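Working Near Glass: Good Practice for Mobile Manipulators at Windows
Course handout, week 6
Bendimthorpe Robotics Teaching Lab
Revised 27/07/2019

Welcome back! Last week was all floors and doorways, and this week we get to windows, my favorite part of the course. A window packs so many hard problems into one small patch of wall: glare, glass, soft fabric, a sill at an awkward height, and people on the other side who never agreed to be in your data. If you can write a good procedure for a curtain, you can write one for almost anything in a home.

Please read the Kravets notes on soft contact before class. We will lean on them a lot.

1. Before the arm moves

Walk the area yourself first. Run your hand along the sill, open and close the curtain by hand, and look at how it hangs from the track. Check whether the window is latched. Write down what you find on the Bastley sheet (the one-page version is fine) and sign it.

The house rules for this unit:

Windows stay closed and latched for the whole run.
One person holds the stop button and does nothing else. No typing, no phone, no helping with the fabric.
Cords, tiebacks and chains are secured out of reach of the arm.
Arm speed is limited to 17 percent for the first pass and stays there until the whole group agrees to raise it.
Anything on the sill that can fall gets moved to a table.

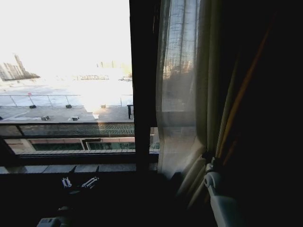

2. Light and exposure

Fabric next to bright daylight is a wonderful test case, and it's where most first attempts come apart. Auto exposure will happily pick the sky or the room, and whichever one it doesn't pick is lost. A dark curtain can turn into one black shape with no folds to plan on, and a sheer one lets the outside through, so your depth readings may land on the fabric, on the glass, or somewhere past both.

Good practice is to set exposure for the surface you intend to touch and lock it before the run. Let the sky wash out if it has to. Then log the setting with the time of day. Light at a window changes quickly, and a number you trusted in the morning may be useless by late afternoon. If the light shifts noticeably during a run, stop, reset, and start a new log entry. Don't patch the old one!

Never use a clear depth reading as proof that the path is clear. Treat the whole plane of the window as a solid wall and put it in your collision map by hand, with a keep-out margin of 37 mm. The margin applies to the fingers, the wrist and the housing behind the wrist. Students nearly always remember the fingers and forget the housing.

3. Contact with fabric

Approach slowly and from the side where you can. Close on a fold, pause, check the force reading, and only then pull. Pull along the track and keep the hand level. If the force climbs faster than you expect, open the fingers first and back away second. Doing it in the other order is how curtains get torn.

Two fabrics hanging together count as two objects. Decide in writing which one you want before you start, and say what the robot should do if it picks up both. (Releasing and retrying once is a perfectly good answer. Retrying forever is a bad one.)

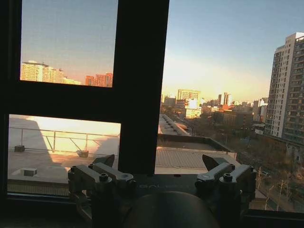 4. Privacy past the glass

A camera at a window records other people's homes, streets and workplaces. The Hirnach policy, which we follow in this course, asks for three things: a stated purpose for each recording, a check of the footage before it is shared, and a deletion date. Rooftops and skylines can also give away an address, even with no person in view, so location counts as private information too.

Take wrist cameras as seriously as head cameras. They swing through angles you never planned, and it is very easy to review one stream and forget the other.

5. For next class

Write a procedure of no more than 500 words for drawing one curtain at one window. Include your stop conditions, your exposure plan and your keep-out surfaces. Swap it with another group and try to follow theirs exactly as written, with the robot powered off and one of you playing the arm. It's great fun, and you will find gaps in the first minute.

Hand in both the original and the marked-up copy.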